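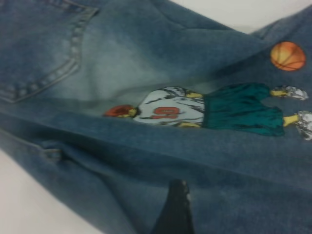 **How should jeans with a printed or embroidered design be folded for storage?**

Fold them along the natural line of the legs, with the design lying flat inside a panel and no crease running across it. Where the size of the design makes a crease unavoidable, roll the garment loosely in place of the last fold.

## Scope of this page

These instructions apply to denim trousers received by the Plilton Clothing Library for loan, repair or resale. They cover sorting, washing, drying and folding. Households are welcome to use them as well. Jackets and skirts are covered on a separate page.

## Sorting

1. Empty every pocket, including the small coin pocket, and brush out lint with a dry toothbrush.
2. Close the zipper and fasten the button.
3. Check the surface of the design with a clean fingertip. Note any lifting edge, loose thread or cracking on the intake card.
4. Place decorated denim in its own bin. Metal studs and open zippers on other garments will catch on stitching and scrape printed areas.

Indigo fades first at the places that stand proud of the cloth, such as seams, thighs and the edges of back pockets. Fading of this kind is recorded as ordinary wear and does not lower the grade of a pair. Broken threads at a pocket corner do, and such pairs go to the mending shelf before washing.

## Washing

1. Turn the jeans inside out.
2. Wash in cold water on the gentle cycle with a mild liquid detergent. Powder may leave pale streaks in the folds of heavy cloth.
3. Load the drum no more than half full. Our practice is 2 pairs to a wash in the small machine.
4. Omit bleach and fabric softener. Softener can weaken the bond between a printed design and the denim.

If the manner in which the design was applied is uncertain, treat it as a print. A stain that lies on the design itself should be dabbed with a damp white cloth, working from the outer edge of the stain inward. Scrubbing is not permitted.

## Drying

Hang the jeans by the waistband, still inside out, away from direct sun. Smooth the legs by hand while the cloth is damp and pull the side seams straight. Tumble drying is reserved for plain pairs.

Should pressing be necessary, use a low setting on the reverse side of the fabric, with a cotton cloth beneath the design. An iron must never touch the decorated face.

## Folding

1. Turn the jeans right side out once they are fully dry. Dampness lingers longest in the waistband and inside the pockets.
2. Lay them face up on a clean table. A light-colored surface makes loose threads easier to find.
3. Bring one leg over the other so that the back pockets face outward. Tuck the point of the seat inward to make a straight edge.
4. Locate the top and bottom of the design. Place a sheet of acid-free tissue over it, cut slightly larger than the design on all sides.
5. Fold the hems up toward the waistband, stopping short of the design if it sits high on the leg.
6. Fold once more only if the crease will fall on plain denim. Otherwise, roll from the folded end.

Stacks should be kept low. The weight of several pairs will press a sharp line into the lowest one, and a line pressed through a print is difficult to remove.

## Labeling and shelving

Tie the intake card through a belt loop with cotton string. Pins and adhesive labels are not used on denim. Decorated pairs are shelved in the Gavrilă room, on the racks numbered from 491, and plain pairs go to the Jinbridge depot each July.

Pairs stored longer than one season should be taken out and refolded along different lines, with fresh tissue.

Questions regarding these instructions may be addressed to Octavian Lungu, Textile Care, extension 664.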